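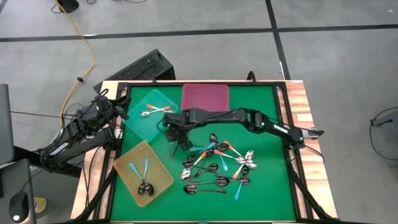
I've spent most of January on one question: does it help to show a two-armed robot its own mistakes? Our usual way of training is to record a person steering the arms through the job, throw out the bad runs and learn from the rest. Iwona Wilczyńska thought we were binning the useful part, so we tried keeping it.

The job is spoon sorting. The arms pick from a heap and put each spoon in a tray according to its kind. Spoons are a nuisance to grip. They nest, they slide, and a shiny bowl looks different every time the arm moves over it.

We trained two versions. The first, Brakus, had 219 clean runs. The second, Javinier, had the same number, but in part of them the operator fumbled a pick on purpose and then put it right. Everything else stayed the same, down to the number of training steps.

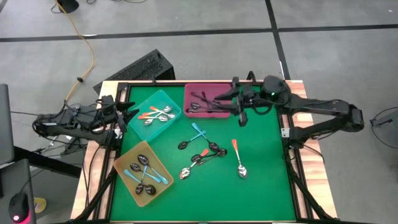
I scored 22 trials for each. Brakus finished 3 of them without help. Javinier finished 11. Most of the gap comes from dropped spoons. Brakus carries on to the tray with nothing in its gripper, opens it, and goes back as if the job were done. Javinier usually stops and has another go.

It is still poor at knots of spoons. If two come up together it will put both in the same tray, and none of our recorded fumbles covered that case. It's also slower — it sometimes goes back for a spoon it already has.

22 trials is a small number and I was the only one scoring, so I wouldn't lean on the exact figures. Next I want to record some double picks and run both versions again with Iwona keeping score.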